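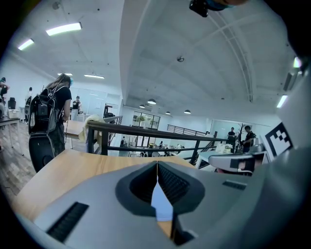 Home Care > Tables and Timber

How to look after a wooden table top that many people use

By Intan Rondonuwu
17 June 2026
14 comments | 100 shares

A wooden table in a shared room has a harder life than the one in your kitchen. People put down bags, cups, keys and tools, and everyone thinks that another person will wipe it. In our workroom in Serra we have light wooden tables on the upper level, and I have been the one to look after them for three years. I made some mistakes in the beginning, so I write down the way I do it now.

What you need

- two soft cotton cloths, one for washing and one for drying
- a bucket of warm water
- mild dish soap
- fine sandpaper, 240 grit
- hard wax oil, clear
- a lint-free cloth for the oil
- felt pads

Every week

Take everything off the table. I know it is tempting to wipe between the things, but then you get islands of old dirt, and after some months they have a different colour from the rest. Put a few drops of soap in the warm water, dip the cloth and wring it very well. It should feel damp in your hand and it should not drip. Wipe along the grain, from one end to the other, and dry immediately with the second cloth.

Don't forget the edges. The front edge is where people rest their arms and it becomes grey before any other part.

Cup rings and small marks

A white ring is moisture in the finish. Leave it for one day first, many of them disappear without help. If it is still there, lay a dry cotton cloth over it and press with a warm iron (no steam!) for five seconds, then lift and look. Repeat two or three times, not more.

A dark ring has gone into the wood. For this you must sand a little. Fold the paper over a cork block, go with the grain, and make the sanded area wider than the mark so that you don't get a hollow. Then oil that place again.

Oiling, twice a year

Choose an evening when the room will be empty until the next day. Open a window. Clean the table and let it dry for at least four hours. Sand lightly by hand and remove all the dust.

Put on very little oil. My first time I used far too much, and the table was sticky for a week and Saodah Pasaribu lost a page of her notes to it. Spread it thin, wait fifteen minutes, and rub off everything which the wood has not taken. Let it dry overnight. The second coat goes on in the same way.

Lay the used oil cloths flat outdoors to dry, or keep them in a metal tin with water. A crumpled oily cloth can catch fire by itself, so please never throw it in the bin like that.

If your table stands near a railing

On a mezzanine, leave enough room to walk between the table and the rail, and keep small objects back from that side. I move ours away from the rail before I sand, and I sweep that strip of floor before I move them back. Glue felt pads under the legs and change them when they are flat.

Filed under: wood, cleaning, shared spaces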